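Print | E-mail

Cleralgate Releases Brekia 2 for Police Evidence Records

CLUSTVILLE, December 7, 2025

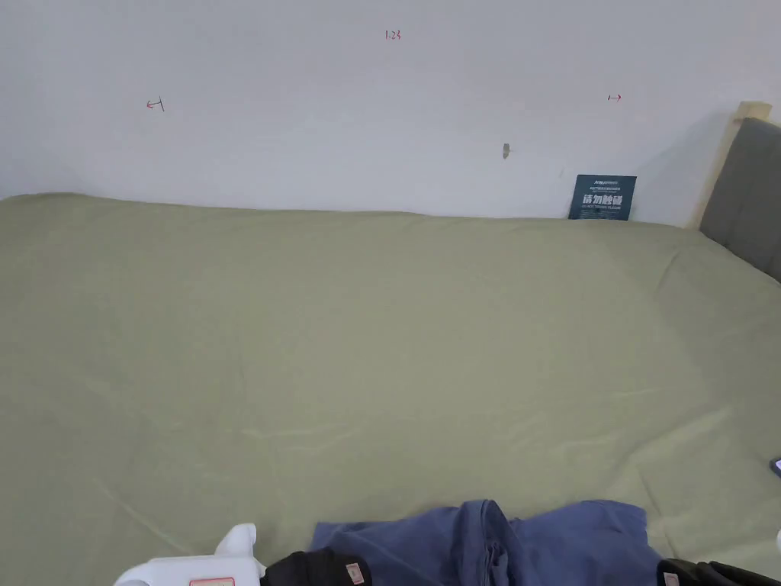 Magnusson commented that the delay in most war crimes files comes at the handover between agencies, when records made in one format have to be retyped in another. Brekia 2 is intended to remove that step.

The software registers witness statements, photographs and laboratory reports in a single case file. Each item receives a hash value on entry, and every later access is written to a log that users cannot edit. Files can be exported to prosecutors with the log attached.

Brekia 2 was tested over 14 weeks at the Clustville records unit, where investigators moved 151 closed case files into the system. Cleralgate supplied the server software and Magnusson carried out the data conversion. Changes made after the test include:

- offline entry for field teams, with synchronization when a connection is available
- separate access rights for interpreters
- search across more than 10 file types
- redaction of witness names in exported copies

Existing Brekia installations can be upgraded without re-entering data. Hash values created in the earlier version remain valid. Agencies that keep records on isolated networks will receive the upgrade on encrypted media.

Technical documentation is available from Cleralgate on request.

Contact | Copyright 2025 Cleralgate | Back to top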